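Section 4: Servicing the processor and cooler

This section covers replacing the processor cooler in a Bunthorpe office server, or cleaning off old thermal paste when the fan has become noisy. Allow 39 minutes if you have not done the job before. Memory is covered in section 5 and the power supply in section 6.

What you need
A Phillips screwdriver, size 2
Lint-free cloths
Isopropyl alcohol
A tube of thermal paste
An earthing strap

CAUTION: Mains voltage is present inside the power supply even when the server is switched off. Unplug the cable at the wall before opening the case.

4.1 Shutting down and opening the case

1. Tell users that the server will be off. Shared folders and the print queue will not be available. Most offices do this on a Sunday.

2. Run a full backup and check that it finishes with the message BACKUP OK. If you see error 123, free up space on the backup drive and run it again.

3. Shut down from the Serness control page. Do not hold in the power button unless the control page fails to respond.

4. Unplug the mains cable and all network cables. Label the network cables if they are not already marked.

5. Wait 20 minutes for the cooler to lose its heat.

6. Lay the case on its side, undo the thumbscrews and slide the panel towards the back. Put on the earthing strap and clip it to bare metal on the case.

7. Unplug the fan lead, then loosen the four cooler screws a turn at a time, working corner to corner. Twist the cooler gently before lifting. The processor stays in its socket, held by the metal frame. 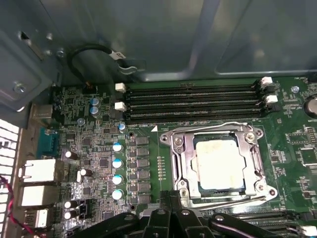
4.2 Cleaning

1. Put a little alcohol on a cloth. Do not pour or spray it on to the board.

2. Wipe the processor lid from the outside towards the middle, turning to a clean part of the cloth each time. Leave the socket levers closed while you do this.

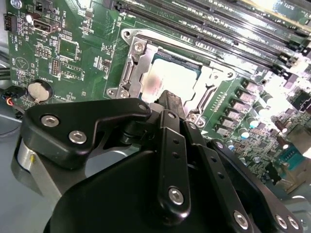 Old paste can be stubborn. If it has set hard, rest a damp cloth on it for a minute and wipe again. Do not scrape with a blade or screwdriver.

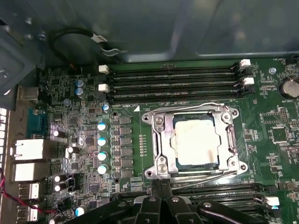
3. Clean the underside of the cooler in the same way and let both surfaces dry.

NOTE: If you are also fitting a new processor, open the levers only when the new part is out of its packet and ready to go in. The contacts in the socket bend very easily and cannot be repaired on site. Bent contacts are not covered by the Zokgate warranty.

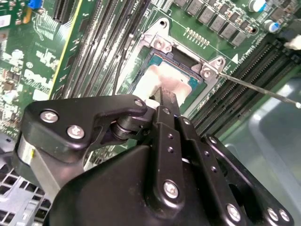

4. Put a small dot of paste in the middle of the lid. Do not spread it.

4.3 Refitting and testing

1. Lower the cooler straight down and start all four screws by hand. Tighten corner to corner until they stop – do not force them.

2. Plug in the fan lead, refit the panel and reconnect the cables.

3. Switch on. The fan runs at 100 per cent for a few seconds and then slows. If it stays at full speed, switch off and check the fan lead.

4. Enter the date of the work in the service log at the back of this manual.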